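Progress report to the Ronden Fund
Monday, May 5, 2025
Prepared by Aiguo Yin, Grodis Furniture Reuse

The grant pays for the repair and return of plastic seating to halls and clubs in the Cheng district. Work started on the first batch in the back workshop and is on schedule, apart from the spare parts order noted below.

To date we have collected 209 chairs. Of these, 151 have been checked, labelled and sorted by the type of repair needed. Most of the faults are in the legs — loose joints, missing end caps and a few splits near the collar. Seats and backs have held up better than we expected.

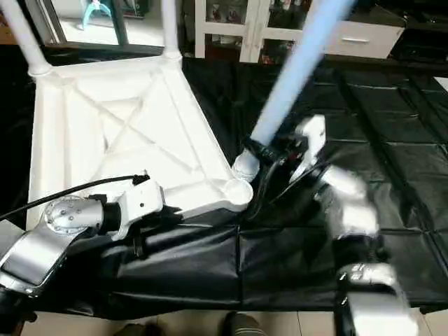 White plastic chair frame with its ribbed underside facing up, on the black-covered work surface.

Chairs with cracked ribs are set aside and stripped for legs and caps. We have kept the colours separate so that each hall gets a matching set back.

Spending so far is $1041, mainly on end caps and cleaning supplies. The second order of caps from Stondaletti arrived in the wrong size and has gone back. The supplier has quoted seven working days for the replacement.

Next steps are to finish checking the remaining chairs, fit the new caps and book the van for the first return run. We would like to move the final delivery to August, when the halls reopen after painting. This would not change the budget. Please confirm whether the later date needs a formal variation.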